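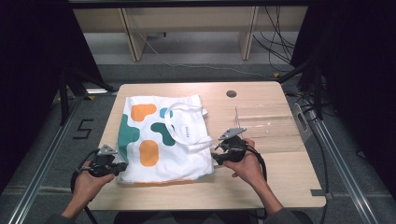 *A printed tote bag laid flat on a table, orange and teal on white.*

## Free tote, says Ravard. Not everyone needs another one

Ravard, the housewares chain, will start handing out white tote bags printed with orange and teal blobs in April, in a giveaway it says will "retire the checkout bag for good." That is a large claim for a bag with a loop handle and a strip of orange trim.

The company has ordered 910 of the totes for its two stores, in Murín and Itham. Shoppers who spend $400 over the course of the month get one at the register. Anyone who spends less can buy one, though Ravard has yet to say for how much, and a spokeswoman did not answer a question about it sent on two occasions.

The print was drawn by Cirkik, a small design studio that has done window displays for the Murín store. In its notes for the press, the studio calls the pattern "an invitation to slow down." Readers may decide for themselves how much slowing down can be expected of three patches of teal and two of orange.

The practical side of the announcement is thinner. Ravard's release says the bag "folds flat in seconds" and "lives in your pocket," but gives no folded size and no weight limit. It doesn't say what the bag is made of, either, or whether it can go in a washing machine. A bag meant for groceries will sooner or later meet a leaking carton of milk, and a white one will show it.

Anežka Vondráček runs a repair and mending counter in Itham and has followed the town's bag promotions for years. She was not impressed.

"They come in to me with the handle torn off one side, and I ask how many more they have at home, and they laugh," she said. "A person needs two. One for bread and one for everything else. I would rather the store paid to have the old ones fixed."

Vondráček pointed to the last giveaway of this kind, when Ravard gave out 839 plain totes at the Murín store. The company described that one as a success. Asked what it had measured, it said all the bags had been taken, and added that it keeps no record of whether customers bring them back. Checkout bags stayed on sale in both stores throughout, and they are on sale now.

Ravard says they will be "phased down" after the new totes go out. It has set no date for that, and the release does not say what the phrase means. The store managers in Murín and Itham both referred questions to the head office, which sent back the release.

There is also the matter of the spending threshold. Four hundred dollars is a good deal of housewares for one month, and a customer who gets there will have carried a fair amount out the door already, in something. The company said the figure was chosen to "reward loyalty."

The first bags are due at the Murín store at opening time, 9 a.m., with Itham to follow later in the month. Receipts from both stores can be combined. Online orders do not count toward the total.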